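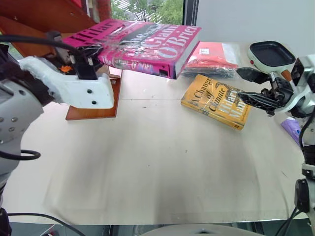

Ekcombe's library swap shelf reopens this month with 560 donated titles, and the town says it will cut waste. Maybe. Last year's shelf in Prundow lasted 3 months before the good stuff was gone. The stock is decent enough — "A Change of Climate" in a mustard-yellow paperback, a bright pink hardcover still in its clear plastic jacket. Whether anyone brings books back is another matter. Prundow took in 69 returns all season. Ekcombe has set no target.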